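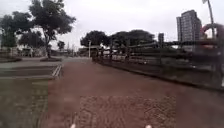
The red path by the long fence, on the delivery route out of Ernstead.

Olanrewaju Usman walked parcels along the waterfront for Teter until June. Now he has a desk, two screens and a headset, and the robots do the walking. The company calls him a route supervisor. He calls it "watching pavement."

"They said it would be the same job with less weight on my back," he told me. "My back is better. I'll give them that. But I used to know the people in those buildings, and now I know which drain grates make the wheels shake."

Teter runs 20 of the machines, and each supervisor looks after several at a time. When one stops and asks for help, a person steers it until it agrees to go on. Xiuying Cao, who manages the floor, describes this as taking the dull part out of the work. I asked her which part was the dull part.

"The distance," she said. "The same path, over and over."

Usman laughed when I repeated that to him. "The path was the good part. The dull part was the scanner."

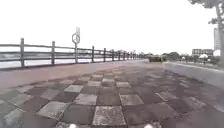
WORK & WAGES

The promenade stretch is the one supervisors talk about most. It has checkered tiles on one side, a smooth strip on the other, and a railing with water behind it. Jarmila Bednárik, 2 desks down from Usman, says she sits up straighter every time a unit gets there.

"Probably it would be fine," she said. "I still put my hand on the stick."

Cao told me the fleet made 700 deliveries last month and should reach 1,000 by winter. She had no figure for how many needed a human. When I asked again by email, the answer was that the company does not track it "in that form" -- odd, for a firm that times its supervisors' breaks.

Pay hasn't gone down. It hasn't gone up either, and four of the walkers were not offered desks. Cao says they were "supported into other roles." Usman knows where one of them went. The others stopped answering the group chat.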